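An Open Day at the Barkby Robot Suturing Class

My cousin Mechthild Fankhauser has been teaching the evening robotics class at Barkby for a while now, and every spring she tells me to come see it, and every spring I have some excuse. This April I ran out of excuses. The open day fell on a Tuesday, doors at four, free parking behind the gym, and I brought my son Cyrill because he is sixteen and will go anywhere there might be robots (and a snack table).

If you've never been to Barkby, it's the long brick building past the feed store, and the robotics rooms are all the way at the back. We walked by the welding shop, got lost, walked by the welding shop again, and finally followed a kid in a Trendunside hoodie who looked like he knew where he was going. Trendunside is the student club that grew out of the class. They have hoodies, stickers and a very nice banner, and they take turns being in charge of the coffee.

The class is a mix of engineering students and people headed for surgical tech jobs, and the project this term is sewing. I mean that literally. They drive a pair of small surgical arms from a console and close cuts with needle and thread, and on the side they record everything so the programming half of the class can try to get the arms to do parts of it without a person steering. Mechthild says the sewing half and the programming half didn't speak to each other until week three. Now they argue constantly, so she calls that progress!
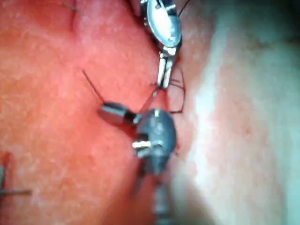
Both instruments in close, with the thread running between them.

The first thing I learned is how slow it is. I'd pictured something zippy, like the videos of factory arms putting windshields in cars. A student named Danzer (everybody uses his last name, I never got the other one) was at the console when we came in, and he spent what felt like forever just getting the needle to sit the way he wanted. He'd take it, look at the screen, let out a long breath and take it again. Cyrill whispered "is it broken?" and Danzer heard him and laughed, and told us that getting hold of the needle right is most of the job. If it's tilted going in, you fight it the whole way through, and then you fight it coming out too.

He also said the thread is what gets the programmers. A needle is stiff, so the software can make a decent guess at where it's going to be. Thread goes wherever it likes. It loops over things and slides behind the jaws and sticks where you don't want it, and every time it does, the picture is a little different from the last one.
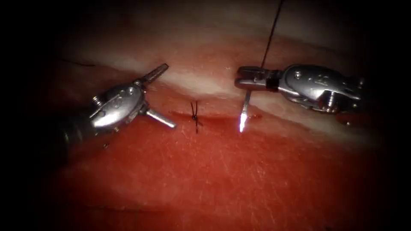
Mechthild's rule is that everybody learns to tie by hand before they touch the console, on a practice board with shoelaces, then with real thread, then with the arms. She had the shoelace boards out on a table for visitors and I'm sorry to report that I couldn't do it. Cyrill got it on his second try and has mentioned it at every meal since.

We got to look over the class log, too, which is a plain old spreadsheet up on the wall screen. They've recorded 812 stitches this term and they want to hit 1000 before finals. The students who drive get a line each with their initials, and there's some friendly trash talk in the notes column. One entry just said "thread won." Another one, from a night in February, said "who moved the stool," with four replies under it.

The programming side works in the room next door, with the blinds down and the lights low and a lot of empty chip bags. They call their software Tallix, and they were happy to talk about it for as long as I could keep nodding. What I took away is that they break the work into little chunks – pick up the needle, hand it across, pull the thread through, wrap, pull tight – and teach each chunk separately from the recordings. Pulling through is the one they're proud of. Wrapping for the knot is the one they don't like to be asked about. I asked about it, of course, and a young woman in the back row groaned out loud and put her head on the desk.

They were very straightforward that this is a class and it stays in a classroom. No one there is planning on turning it loose on a patient. A couple of the students told me they just want to walk into their first job already knowing how the arms feel, and that made sense to me.

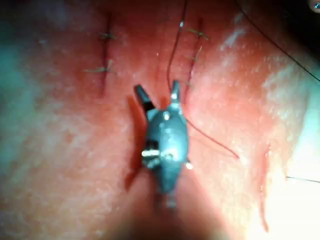

Trying the Console Ourselves

At five-thirty they opened up the practice console for visitors, with rubber rings and pegs in place of needles, and a line formed right away. I was number 17 on the sign-up sheet. Cyrill was 16 and wouldn't trade.

You put your forehead against the viewer, you slip your fingers into the little loops, and there's a pedal that makes the arms follow you. When you let up on the pedal you can move your hands back to somewhere comfortable and start again. It took me a good while to get that part into my head. I kept running out of elbow room and then standing there with my arms crossed over each other like a pretzel, and the student helping me very kindly said "pedal" about every four seconds.

What surprised me most was that you don't feel anything in your fingers. On their setup there's no tug when the thread goes tight, so the drivers learn to judge it with their eyes. Danzer told me he watches the skin at the edge of the cut (he calls it skin, they all do) and stops when it starts to pucker. He snapped a lot of thread in the fall, he said, and he's the one who has to put in the order for more, so he got careful in a hurry.

I moved three rings onto three pegs and dropped a fourth one down the side, where it still is for all I know. Cyrill's score was 104 and they wrote it on the whiteboard. I asked for mine to be left off.

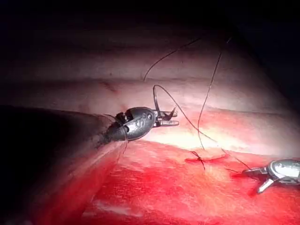
Left and right instruments facing each other over a knotted stitch.

We stayed until they were shutting the lights off in the hall. Mechthild walked us out to the car and talked the whole way about next year. She wants a second console so the line moves faster, and she'd like a real competition with another school, timed, with judges who know a good knot when they see one. The club is already fighting over what to put on the trophy.

If you want to go, the next visitor evening is in the fall and they post it on the Trendunside board by the front office. Come early and get your name on the console sheet before you do anything else, then go look around. Wear short sleeves or push them up, since mine kept catching on the finger loops. And bring a few dollars for the snack table, because the lemon bars go to the club's parts fund and they were gone by six. Cyrill had four.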